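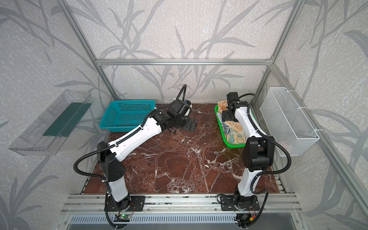

Long grey leaves on a pale speckled wall, with a brown-red marble top.

Vibeke Dalsgaard
Right, I've been promising a thread on wallpaper since before Christmas and it's January and raining sideways, so get a cup of tea. It's mostly about leafy patterns, and about my hallway, and a fair bit about my aunt.

I grew up in a house where every room had a pattern. Ferns up the stairs, little blue sprigs in the bathroom, and in the dining room a huge brown trellis with fruit on it that my aunt had put up herself the summer she moved to Clelstead. She was so proud of that trellis that we ate Sunday lunch facing it in turns.

Then I left home and lived in white rooms for years and years, as you do when you rent. I told everybody I liked them. I think I did like them, in the way you like plain toast when you've been poorly.

When we bought the house in Loston the first thing I did, before we had a bed, was pick at a loose corner of paper in the hall. I know! Terrible habit. Underneath was another paper, and under that another, and right at the bottom, stuck fast to the plaster, a scrap of green willow leaves no bigger than a playing card.

That scrap is still there, by the way. I cut a neat edge round it and papered up to it, and it lives behind the coats. Visitors who get shown it are very polite about it.

So I wanted leaves for the hall. And if you have ever gone looking for leaves you'll know there are far too many of them. Palm leaves, banana leaves, ivy, oak, those enormous jungly ones that make you feel you should be carrying a machete to the downstairs loo.

Things I've learned about leaf papers, in no sensible order. Long thin leaves (bamboo, willow, reeds) make a wall look taller. Big round ones bring it towards you. In a narrow hall like ours you want the thin sort unless you enjoy being leaned on.

Also, silhouettes are so much easier to live with than detailed drawings. A flat shape in a darker shade of the background colour settles down after a week and you stop reading it. A leaf with every vein drawn on will be looking at you while you hunt for your keys every single morning.

Grey on grey gets called boring and I won't have it. Our hall faces north and gets a flat sort of light until three in the afternoon, and a soft grey does lovely things with that. We tried a cream sample first and it went the colour of old piano keys.

A speckle in the background is a gift if you have children, a dog or a bicycle. We have a bicycle. A perfectly plain ground shows every scuff, and a speckled one just sort of absorbs them into the family.

Now, samples. Please, please get a bigger one than you think you need! I went to Oddsson on the high street with a swatch the size of a postcard and came home convinced I'd found the one. Then I borrowed the proper roll, hung a length from the picture rail with masking tape, and the pattern was twice the size I'd had in my head.

(Oddsson are wonderful, I should say. It's a paint shop really, with wallpaper up a very steep staircase at the back, and they let you take rolls home overnight if you leave your library card. I don't know why it has to be the library card.)

Live with the taped-up length for a few days. Look at it in the morning before you've got your glasses on. Look at it with the lamp lit. We had ours up from the Wednesday until the tape gave out, and by then I'd stopped noticing it was there and started missing it when it fell down, so that was that decided.

The one we bought is called Susine and it's a willow, more or less, a nod to the scrap behind the coats. My husband calls it Susan. "Susan's lifting a bit by the meter cupboard."

A word about hanging it. I'd done one wall in my life before this, and that was woodchip in a student house, which I don't think counts. I watched my aunt do it dozens of times as a child but my job was holding the bucket, and it's surprising how little you pick up from the bucket end.

So I rang her. She's got opinions on everything from brushes to trousers. Start at the window and work away from the light. Never trust a corner. Draw your first line with a plumb bob and ignore the door frame completely, because the door frame in an old house is telling you fibs.

She was right about the door frame. Ours is out by such a lot at the top that if I'd followed it the leaves would have been falling over by the time I reached the kitchen.

Pattern matching is where the money goes. With a long straggly design like a willow or a bamboo the repeat can be very deep, and you throw away a good length from every drop getting the stems to meet. I had worked it out on the back of an envelope and was short by 2 rolls. Buy the extra. Check the batch numbers match while you're still in the shop, and then check again on the pavement.

Don't throw the offcuts away though. Ours have lined four drawers, covered a school atlas, wrapped a birthday present for my neighbour and filled in the back of the bookcase on the landing, which looks so pretty that I keep taking books out so you can see it.

People always ask what to put with a leafy wall. I'm a great believer in one strong thing with a bit of weight to it. Stone is lovely, and so is dark wood, or an old tiled floor if you're lucky enough to have kept yours. Reddish browns are especially kind to grey. They stop it feeling like a dentist's.

We found a little marble-topped washstand in a junk shop on the way back from Clelstead, reddish with pale streaks, and it weighs as much as a pony. It took two of us and a man from the bus stop to get it up the front steps. It holds the post and the odd glove and I love it out of all proportion.

If you can't face a whole room, do the bit you see from your favourite chair. Or the inside of a cupboard! My friend papered her airing cupboard with lemons and says it cheers her up every time she needs a towel.

And if you rent, you can line a wooden screen or a big piece of board and lean it up. I did this in my last flat with one roll of reeds and a staple gun. It moved with me and it's in the spare room now, a bit battered round the bottom, hiding the ironing.

My aunt came to see the hall when it was done. She walked the length of it very slowly with her handbag on her arm, ran her thumb down a seam, and said "well, you've kept your stems straight". I had to go and put the kettle on for quite a while.

Then she found the place behind the door where I'd run out of patience and patched in a strip that doesn't match. Straight to it, like a bloodhound. She asked for a pencil and drew in the missing bit of leaf herself, standing on the bottom stair, and it's the best part of the whole wall.

She tells me the brown trellis in Clelstead is still up, by the way. She had somebody in to give her a price for stripping it and he said there were so many coats of paste behind it that it was probably holding the chimney breast together. So the trellis stays and I'm delighted.

A few of you have asked about bathrooms. I'd say yes if you've got a window that opens and you use it. Ours had sprigs for my whole childhood and they only curled a little over the bath. Somebody will be along to tell me off for that and they may well be right.

Next on my list is the back bedroom, where I'm torn between plain paint and something with birds. If you've lived with birds for any length of time, do tell me how you got on, and send pictures of your leafy walls too, the wonky ones especially. I'm off to stick Susan back down by the meter cupboard.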